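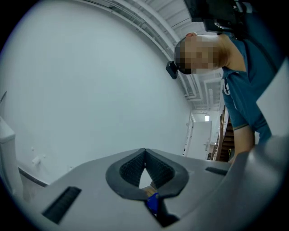 Leverton Residents' Forum
Shared Facilities > Activity Room

Wooden blocks: storage and sorting
Started by Witen_Secretary

Members are asked to comment on the arrangements for the wooden blocks held in the activity room. The present stock is 175 pieces, kept in four lidded tubs. It has been proposed that the plain and painted blocks be stored separately from January. Comments should be confined to storage – the opening hours are being dealt with in another thread.

Reply from tang_road_65
I support the proposal. When the two kinds are mixed, a session of 30 minutes loses a good part of its time to sorting. Separate tubs with a plain written label would be sufficient.

Reply from besilier_hall
I must disagree. The users of the room build with whatever is to hand, and separating the stock will only result in two tubs being opened where one was opened before. The lids are already left off as matters stand.

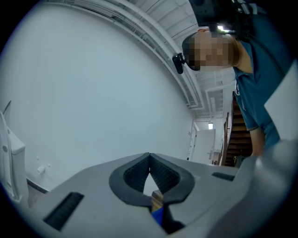

Reply from tang_road_65
Colour is the simplest basis on which to sort, and it requires no reading. It is also the quickest to check when the tubs are being closed. A light brown wooden block on top of something bright blue can be told apart at a glance, even with very little of either showing. I would not say the same of sorting by length, as was tried in the Besilier room.

Reply from besilier_hall
Sorting by length was given up for want of shelf space. It had nothing to do with any difficulty in telling the pieces apart. I would ask that this be stated correctly.

Reply from quietcorner4
May I enquire whether the painted pieces may be wiped with a damp cloth? The notice inside the cupboard refers only to the plain ones.

Reply from Witen_Secretary
A lightly damp cloth is permitted for both. The pieces should be left to dry before the lid is replaced. The notice will be amended.

With regard to the main question, there is evidently no agreement at present. I propose that two tubs be labelled for a trial period and two left mixed. Besilier_hall may wish to indicate whether this is acceptable.

Reply from besilier_hall
It is acceptable for a trial. I maintain my objection to any permanent change.

Reply from tang_road_65
Agreed. I can supply the labels.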